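How to Request a Care Needs Review for an Older Relative

Nuvemwood Home Support accepts review requests from family members throughout the year. The steps below apply to anyone who already receives help at home and whose needs have changed.

Before you begin

Speak with your relative first. A review cannot go forward without their consent, or that of the person who holds legal authority for them. Have their client number ready.

Step 1. Keep a daily record

For one week, write down each task your relative needs help with: washing, dressing, meals, medication, laundry and getting in and out of bed. Note the time of day and who gave the help. Include nights – these are the hours most often left off the form.
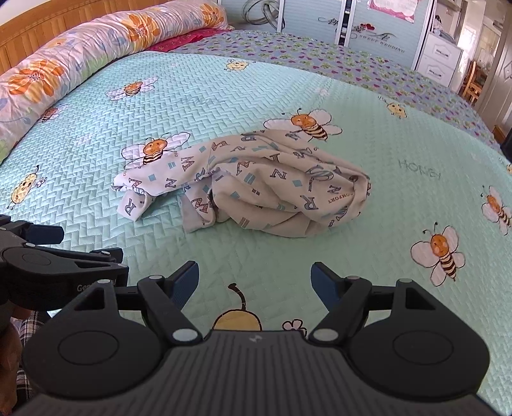
Step 2. Complete Form 345

Answer every section, even where the answer is "no change." The closing statement is limited to 300 words. Additional pages may be attached for medical letters only.

Step 3. Submit the form

Send it through the Skoltden portal or hand it in at the front desk. Forms received after noon on Friday are logged the following week.

Step 4. Attend the home visit

A reviewer will call to arrange a time. Your relative may have one other person present.

If you disagree with the result

Write to Divya Rao, Family Liaison, within 33 days of the decision letter. Quote the reference number printed on the letter.

Comments

Marjorie T.: Does the record have to be typed? My father writes his by hand.

Nuvemwood Family Desk: Handwritten records are accepted, provided they are legible.

pk_hollis: Portal logged me out twice on Form 345. Save as you go.

Contact the Family Desk | © Nuvemwood Home Support | Back to top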